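Why Does a Croissant Have Stripes?
From the Skjelbred Bakery pages for young readers

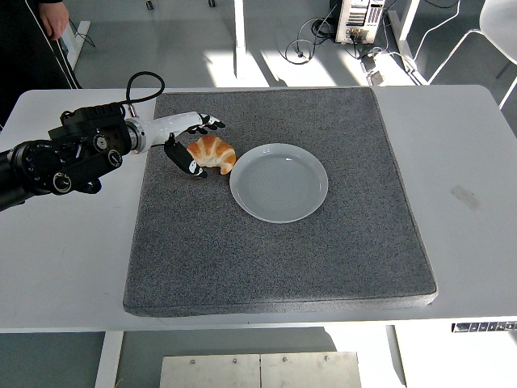 A croissant starts its life as a very plain thing: flour, water, milk, yeast, a little sugar and a little salt. You mix them and you get dough, the same as for bread. If you baked it now, you would get a soft roll and no stripes at all. The stripes come from butter, and from a lot of patience. Look at the croissant next to the round plate. It is golden orange, but between its parts there are pale ridges, the color of cream. Each ridge is a place where the dough was rolled around itself and opened a little in the oven. You can also find a tip that curls down. When the baker rolls up the dough, the two ends become thin, and then they can be bent to make the shape of a moon.

What the baker does with the butter

The baker presses cold butter into a flat square. The dough is rolled flat too, and it is folded over the butter like an envelope over a letter. Now there is dough, butter, dough. Then the baker rolls it long and folds it in three. After this it must rest in the refrigerator, and then it is rolled and folded again, and then once more.

Try it with a sheet of paper. Fold it in three, and then in three again. It becomes thick very quickly! With the dough the same thing happens, only the baker rolls it thin again each time, so the layers become thinner and thinner.

Why must the butter be cold?

If the butter is too warm, it melts into the dough and the layers are lost. If it is too hard, it breaks into pieces. The butter should bend without breaking. In our bakery in Drallgate we start at four in the morning, when the room is still cool.

What happens in the oven

There is some water inside butter. In the hot oven this water turns into steam. Steam needs much more room than water, so it pushes the layers of dough away from each other. The yeast has also made small bubbles of gas, and these grow too. The outside becomes dry and brown, and the inside stays soft and full of holes.

Cut a croissant in half with a bread knife (ask an adult to help you) and look at the holes. They look a little like a honeycomb.

How many in one day?

On a normal day we bake 135 croissants. In December, when the Merosach winter market is open, we once made 2000 in one month only for the market. That was a lot of butter.

Words to know

Crescent: the shape of a thin moon. The French word "croissant" also means this.
Yeast: very small living things that eat sugar and make gas.
Layer: one flat sheet that lies on top of another.
To proof: to leave the dough in a warm place so it can grow before baking.

Something to do at home

Eat your croissant slowly and pull it apart from one end. Can you unroll it? With a good one you can often unroll quite a long piece before it tears. Put a plate under it, for the crumbs.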